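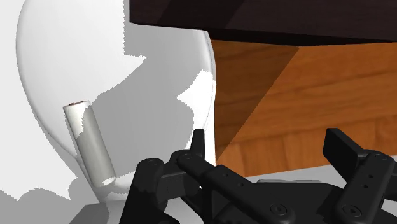 Figure 3. Clear glass vessel next to a wooden cabinet, with a white capped cylinder inside.

3.2 Resting places and the storage diary

The storage diary was designed to record where small household objects are put down between uses, as distinct from where the household says they are kept. Earlier housing surveys in Wirutia asked only about the second. Respondents were given a list of rooms and fittings and ticked the usual place for each type of object. The answers describe an intended order, and they are of limited use for deciding how much shelf length a small flat needs or at what height it should be fitted.

We use the term resting place for any surface or container on which an object is left for longer than the task in hand requires. A resting place may be a fitting meant for storage, such as a shelf or drawer, or it may be a surface that is flat enough and within reach. Open vessels are treated as containers whatever their material, and an object inside one is coded to the vessel and not to the surface on which the vessel stands (Figure 3). This rule departs from the Foulkes scheme, in which jars, bowls and vases are coded as part of the surface below them. The change matters most in living rooms and halls, where keys, coins and spent batteries are commonly kept in bowls.

The sample was drawn from the tenancy register for Ememport. Letters were sent to 1,000 addresses, of which 914 proved to be occupied as a main home at the date of mailing. Households that agreed to take part were grouped by floor area and by number of residents, and 32 were chosen for the diary stage. All of the flats belong to the Guller estate or to the two streets adjoining it. They share a small number of floor plans, and differences in layout therefore account for little of the variation between households.

Each diary ran for 16 days. One adult in each home made an entry in the morning and another in the evening, noting the resting place of every object on a fixed list. The list was agreed after a pilot in December and was not changed during the main study. It covers writing materials, small electrical goods and their leads, medicines, sewing items, batteries, hand tools and papers. Food, clothing and toiletries were left out. The first two groups move on a cycle of their own, and toiletries are already well covered by existing work on bathroom fittings.

Leaving out toiletries had one effect that we had not planned for. Bathroom entries became few but informative, as almost every object recorded there belonged by custom to another room. Diary keepers were asked to name the surface and not only the room, using the terms printed inside the front cover: floor, basin edge, bath edge, window sill, shelf, cabinet top and cistern lid.

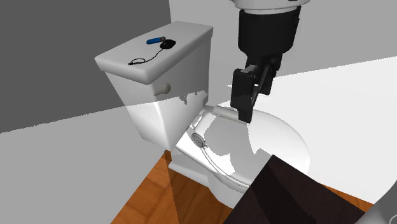
Figure 4. Toilet tank lid used as a resting place for a blue cylindrical object and a black computer mouse with a thin cable.

Surfaces were ranked by height, depth and distance from the door. Height was measured from the finished floor to the upper face of the surface. Depth was measured at the narrowest point, and raised edges were excluded. Where a lid or shelf had a rounded front, the measured depth stops at the start of the curve — objects placed beyond that point tend to roll or slip and are soon moved. Distance from the door was taken along the shortest walking line with the door fully open.

Coding was carried out by two readers working separately. Disagreements were settled by a third reader, L. Meléndez, who had not visited the homes. Most concerned objects with leads, where the body of the object lay on one surface and the lead hung over or reached another. In such cases the entry follows the body. Entries that named a room but no surface were kept for the room totals and dropped from the surface ranking.

Two limits should be noted. First, the diary records positions at fixed times of day and says nothing about the hours between them, so an object found in the same place at both entries may have been used and put back. Second, keeping a diary may lead people to tidy. E. Backlund compared the opening entries with the closing ones for each household and found no steady drift towards fitted storage, but the check is a weak one, as any tidying may have begun before the first entry was made. The coding frame was closed on July 28, 2025, and diary pages returned after that date are not used in the tables of Section 4.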